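Ticket 2672: Grip rules for window seal checks, hand-held gripper
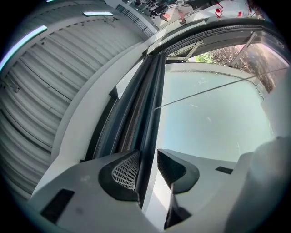

Fundard Support Desk, Gripper Standards Group

Status: Resolved
Opened by: Osvaldo Mazza
Handled by: Tiziana Vitale
Opened: May 28, 2022

Reported problem
Working around window seals with the hand-held gripper. Rule 12 in our handling guide says "keep fingers clear of glass at all times." Rule 14 says "approach the seal square on." I can't do both on a curved window! If I come in square to the seal channel, the right finger ends up over the pane. Which rule wins? Two of us on the crew have been reading it two different ways, and our recordings don't match.

Vitale, first reply
Great question, and I'm glad you sent it in before the next batch. Please check these and write back:
- Pads seated flat, no lifted edge on the mesh
- Fingers open and close without rubbing
- Guide version (bottom of the cover page)
- Lens wiped before the run

Mazza
Pads fine, fingers fine, lens wiped. Guide is the Utelis edition, the one with 80 pages. I didn't know there was a newer one.

Vitale
There is! The Arketti edition replaced it, and rule 12 was rewritten. It now says no finger may PRESS on glass. Passing in front of it is allowed if you keep one finger width of space. The old wording came from flat test panels, where it made perfect sense. On a window with a pane right next to the seal channel you'd never get near the thing.

So, for your job:
1. Start with both fingers pointing up, slightly apart.
2. Line the gap up with the seal channel. Go by the channel and ignore the trim panel, which has its own curve.
3. Pause for a full breath before closing.
4. Close on rubber only. Leave the textured strip inside the channel alone.
5. If a pad touches the pane, stop, back out, mark the run "contact" and start again. Don't wipe the glass mid-run.

Mazza
Tried it on the Testa unit. So much easier! One more: smudges and specks on the glass. Clean first, or leave as found?

Vitale
Leave as found and write it in the notes field. Rule 9, same in both editions. I love this rule, by the way. Real windows have marks on them and the record should show that. People on a walkway or in the background go in the notes too, one line is plenty.

Mazza
Done. Redid run 123 under the new wording and tagged the old one "superseded." Should I delete it?

Vitale
Keep it, please. We never delete, we only tag. I've also asked for the old guide to be pulled from the shared folder. Closing this one, reopen any time.

Linked: rule 12 wording change, request to add a curved window drawing to the guide (open, planned for August)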